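Gramidley Shape Board, green foam
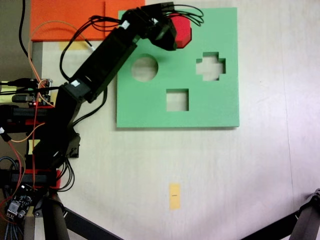
A flat foam board with three holes cut right through it: a circle, a cross and a square. It sits on any table and can be turned whichever way round suits. The board is a rough square with slightly rounded corners, and it wipes down with a damp cloth.

Blocks are sold separately, singly or in bags of 12. The red octagon is one of the odd shapes in the range and has no matching hole on this board. Many customers order one or two odd shapes along with the circle, cross and square, so that sorting comes before fitting.

Details
Colour: green
Material: foam
Holes: circle, cross, square
Supplied: board only
Pack sizes: single, 4 or 8 boards
Code: Gramidley GS-4

Care
Wipe clean and leave to dry flat. Do not put in the dishwasher or on a radiator. Foam marks if heavy things are left on top of it, so store boards flat or on edge in the Studivell tray (see Storage).

Delivery and returns
Single boards go by letter post. Packs of 8 go by parcel from our Gusow store. Unused boards can be sent back in their wrapping for a refund or exchange. Please put the order number inside the parcel.

Customer comments
"Bought one in May and ordered 4 more for the other rooms. Please do it in other colours." Maëlys Langlois
"Good size. I would have liked the blocks in the same box." Valentin Fleury

School and trade orders: ask for Mireille Tanguy.

Page updated 2025-12-17

See also: Lebrun block bags, Studivell trays, spare blocks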